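Re: [koster-users] Handheld demos, July batch

On August 26, 2022, Eugénie Mallet wrote:
> With 3000 handheld demos the Toris policy picks up the plate in 27 trials out of 30. I think we can drop teleop.

I'd hold off. All those trials used one table at Lostlow - same wall, same light. Has anyone run it in another room?
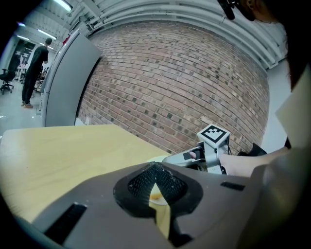
Two-gripper session, view from the dark gray gripper.

Look how much of the plate the gripper body hides. I'd like to see 5 runs with the background covered before I believe the policy is using the plate at all.

Jacqueline Langlois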